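2022-04-10

Glue tests for the Tadcombe shelving job, continued from October. Mixed the Brandes hide glue fresh and let it soak for 30 minutes before heating. Pot held steady after that – no skin on top.

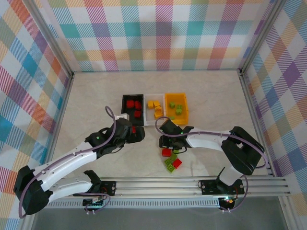
Black, white and orange-yellow trays, red cubes in the black one.

Joint 2 opened up along the shoulder when I clamped it. Planed it back and reglued. The Horstead offcuts are drier than the Bronmont ones and take more glue. 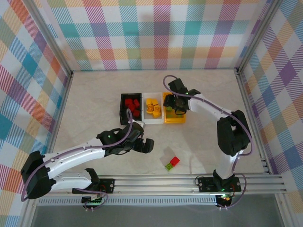

Left both in clamps overnight at low pressure. Still need to weigh the offcuts – last reading was 232 g for the long one, 53 g for the short.

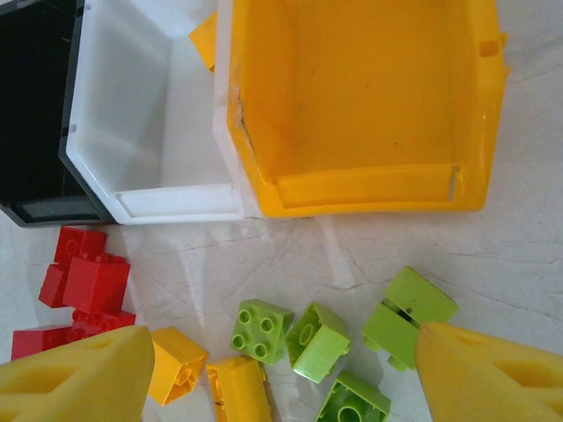

Toy bricks on the white marble floor, three bins behind.

Order more glue before the next batch.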